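Simulation Diary, Week 3
February 18, 2023

Print this page | E-mail this page

I told myself I would only write in this when something happened. Nothing much has happened, so I'm writing to complain.

The class has moved out of the lecture half and into the project half. Our team has the panel task. There is a robot arm on a table, an electrical panel, and a tray with a small peg in it, and by the end of term the arm is supposed to pick the peg up out of the tray and put it somewhere useful on the panel. The handout says "somewhere useful" is for each team to define. I have a low opinion of that sentence. It reads like a thing written at the end of a long day by a person who hadn't picked a goal either.

All of it is in simulation. The department has one real arm and the seniors have it booked through spring, so we get the computer version, which runs in a program called Pornik. Yes, that's the name. Everyone made the joke in the first week and now we just say it with a straight face.

I went in doubtful about simulation and I'm still doubtful. In the sim, the peg weighs what you type in. The table is as slippery as you say it is. If the gripper closes on the peg and the peg shoots off through the floor, you change a number and it stops doing that, and I can't see what you've learned except that the number was wrong. The instructor says this is exactly what we're learning. Maybe. I notice the seniors with the real arm spend most of their time on cables.

This week's job was to set up the layout and get the arm into a starting pose near the tray. It took me three evenings. One was lost to the table, which kept loading half sunk into the floor. Another went to the arm's base, which I'd placed facing backward, so every move I asked for came out as its mirror image. I blamed the software for a good while before I looked at my own file.

The camera is still not right. I typed in the angles by hand and got two of them swapped, so the whole room leans over like a ship. My partner wants to leave it and fix it at the end. I don't trust "at the end." I also don't want to spend a fourth evening on it, so for now it leans.
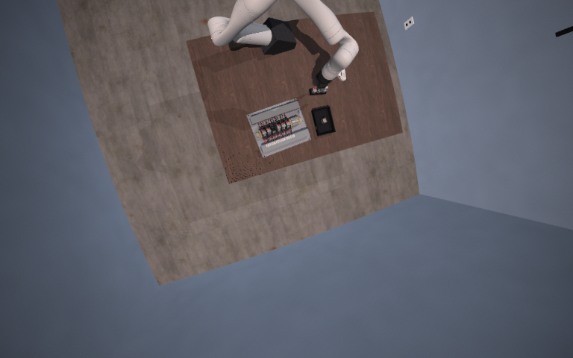
What I don't believe yet

1. That the tray is a fair test. It has a raised rim, and the fingers have to come down inside it without catching. With the peg standing up and a bit off center, I can get there if I go slowly and straight down. Any team can do that. The grading sheet gives full marks for 12 good picks in a row from the same start, and if the peg is always in the same place, you could pass with your eyes shut. I asked whether the peg would be moved between runs. The answer was "we'll see."

2. That the panel matters. It looks great, with the red and black parts lined up across the middle and a strip of tiny print underneath that I can't read at any zoom. But as far as the physics goes, it's one flat lump. I poked through the file and there is nothing in there that can click, turn or accept a peg. If we say we're doing panel work, we'd be fibbing a little. I wrote this in the team notes and it was changed to "panel-adjacent handling," so I suppose I lost that one.

3. That the shadows are worth it. Turning them on makes the thing look real and makes my laptop sound like a hair dryer. The arm throws long dark ones across the table, and the picture-based team says their detector likes them. We read the peg's position straight from the sim and don't use the picture at all. I turned them off. My partner turned them back on for the progress report, and I have to admit the report looked better.

4. That 100 runs proves anything. That's the number everyone quotes, from a guide by a company called Virport that the instructor printed out for us. Do the same run 100 times with no noise added and you've done it once. I want to shift the tray a little each time, and tilt the peg too if the grasp code can stand it. I have not told the team how much extra work this is.

In fairness, here is the other side. Last night I had the arm come down over the tray for the first time with all the joints going the right way, and I sat there and ran it again, and then again, for about 14 minutes when I should have been doing calculus. It was only a lot of numbers moving a white tube around. I still called my roommate over to look. He said, "Is that it?" and went back to his noodles. Fair question.

For next week: swap the two camera angles, close the gripper for real instead of stopping short, and find out if the peg stays put when the fingers touch it. My guess is that it jumps. I've written the guess in pencil on the handout so I can't change my story later.

Also I owe the lab a signed safety form for a robot that doesn't exist. I'm told there are no exceptions.

Recent entries

Why I signed up for the robot class anyway
Joint limits, and other things I skipped in the reading
A bad evening with units
Notes left over from September

Contact | Copyright 2023, all entries by the author | Back to top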